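Notes from a morning at the Lekside flower auction and the Steton greenhouses

I went up to Lekside in September with four other people from our growers' club. The plan was to see the auction in the early morning and then drive out to Steton, where Sieglinde Seidel had agreed to show us her greenhouses. Viola Marchetti did the driving. We left at 3:30 and reached the gate a little before five.

Visitors sign in at a small office to the left of the loading docks. You get a yellow vest and a sheet with the rules, which are short: stay behind the painted line, keep your phone on silent, don't touch the carts. Parking is free until nine. The cafeteria opens at 4:45 and takes cards. The coffee was fine and the rolls were from the day before.

The auction hall is older than I expected. The main room has raised benches along one side, and the buyers sit there with their screens. Settimio Villa, who runs the visitor program, told us that the present building went up after the old one flooded, and that the cold store at the back was added later. It holds 902 carts when full. It was not full on the morning we came. He said the weeks after the summer holidays are slow and that trade picks up again before the end of October.

The sale works on a falling price. The clock starts high and drops, and the first buyer to press the button takes the lot at that price. Lots go through in a few seconds each. I had read about this and still could not follow it for the first half hour. Rafia Tarar, who bought for a chain of shops before she retired, sat next to me and called out what was happening. Short stems went cheaply. Anything with mixed stages in the same bucket went for less than I would have guessed, even when the flowers looked good. She said buyers will forgive a small bloom before they forgive an uneven bucket.

Dahlias were the part I came for. I grow them on a quarter acre and sell at a roadside stand, and I have never been sure whether I cut at the right stage. The lots I saw at Lekside were more open than I expected for flowers that still had a truck ride ahead of them. Settimio said that dahlias barely open further once cut, so a tight bud stays a tight bud. I have been cutting some of mine too early. They were sold standing in water, and several growers had put a paper collar around each bunch to keep the heads from rubbing.

After the sale we walked the packing side. Bunches come in on carts, get checked, and are moved to the docks by customer. The check is quick. A person lifts one bunch from each bucket, looks at the stem ends and the lowest leaves, and puts it back. Slimy leaves below the water line are the most common reason for a markdown. Gaetano Valentini asked what they wash the buckets with and got a long answer about rinse temperature. I wrote down that they replace the brushes every month and that cracked buckets are thrown out, never patched.

We were finished at Lekside by 8:15 and got to Steton at nine. The road is narrow after the second bridge, and there is no sign for the nursery until you are already at the turn. 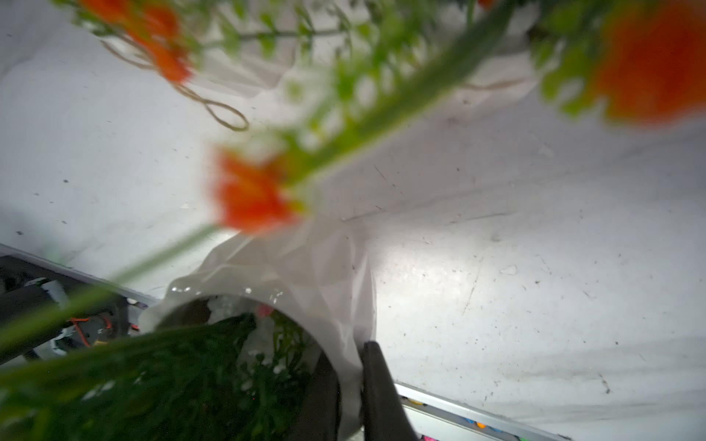 Growing and Greenhouses

Sieglinde has four houses at Steton, two heated and two not. The heated ones are older and have glass roofs. The unheated ones are plastic over steel hoops, and she put them up herself with her brother. She grows for the auction, for a few shops, and for her own stand by the road, in that order.

In the first house she had the last of the summer snapdragons and was already pulling plants from one end. She doesn't wait for a bed to finish. When half of it is past selling, the whole bed comes out and the next crop goes in. I asked whether it hurt to pull plants that were still making flowers, and she said it did the first year.

Her watering is all drip line, run off a timer in the shed. She has tried three makes of emitter and now uses Bralo ones, mostly for the reason that the local supply store stocks them and she can get more on short notice. The well water is hard. She flushes the lines with a mild acid at the end of each season and lets them drain over the winter. One line had been missed the year before and she showed us the scale in it.

The plastic houses get hot. She rolls up the sides by hand at seven in the morning and lets them down before supper. A motor kit for this was priced at $2,274 from Ostapchuk, a dealer in the next county, and she is thinking about it for next year. Viola has a motor on her own house and told her to get the kind with a manual crank as well, for power cuts.

We spent a while on thrips. Sieglinde hangs blue cards at bench height and changes them every other week. She also keeps the strip outside the doors mowed short, and moves any plant with streaked petals out of the house the same day. Rafia thought the mowing made the biggest difference. I don't have a greenhouse, but I do have tall grass right up against my rows, so I will try it.

The cooler is a converted truck body set on blocks behind the second house. It runs at 38 degrees. She cuts before eight, puts everything in water in the shade, and moves it to the cooler within the hour. Fruit is not allowed in there, including anyone's lunch.

We ate at the picnic table by the shed and left at 1:15. I bought a tray of sweet William plugs and two bundles of netting she no longer needed. The netting is the wide kind with six-inch squares, and it has a few tears near one end that should not matter once it is stretched.

For anyone thinking of going: Lekside takes groups of up to a dozen and wants notice two weeks ahead. Ask for the early entry, as there is not much to watch after seven. Wear closed shoes with some grip, the floor near the docks is wet. Steton is not open to the public except for the stand, and Sieglinde only takes visitors after the main dahlia cut. The stand itself is open every morning until the frost and sells by the bunch, cash only.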